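Kulap Jitpraphai
January 2018

Right, fantasy league update, as promised to the three people who asked and the 400 who muted me. I have dropped to eighth in an eight-team league. There is no ninth. I checked.

The trouble started with Hallgrímsson. Everyone told me he was a bargain. Four goals before Christmas, on penalties, cheap as chips. I brought him in, gave him the armband, and Camley promptly handed penalties to their left back.

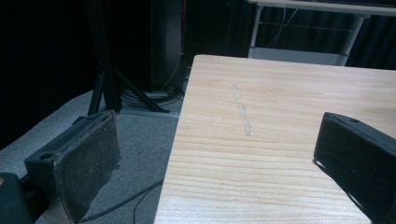
My defence is a separate matter and I'd like it dealt with by a separate court. Eretti got me minus 2 on Saturday, which takes commitment from a man who came on in the 81st minute. I've spent the evening staring at the grain in a pale wooden tabletop, following the darker streaks along, and it has shown more shape than my back four.

Someone will say "play your wildcard". I played it in week three, in a temper, to get Skata in. Skata then did his hamstring getting off the team coach. He's back in March, they say. They didn't say which one.

Meanwhile Napaporn Thongsuk is top by a distance. She picked her team in August, lost her password in September and hasn't been seen since. We think she may still have a suspended midfielder in there. He's outscoring my captain.

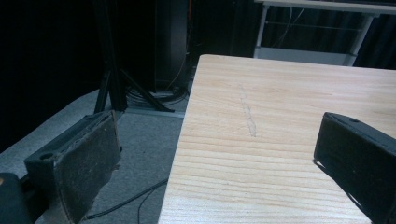

Pale wood, faint whitish scuff. Tactics board to follow.

Plan for the weekend: sell Eretti, keep Hallgrímsson out of spite, captain a goalkeeper. My overall rank has gone up by 3,000 places, and up is the bad direction.

Deadline's at half eleven tomorrow. I'll be asleep, having set an alarm for half eleven.

Comments

napaporn_t: Found my password. Should I change anything?

Kulap Jitpraphai: Yes, all of it. Start with your striker.

camleytillidie: The left back's missed two of those penalties, if it helps

oldgoalhanger: Goalkeeper captain won me a week once. Don't do it though

Contact us | © 2018 | Back to top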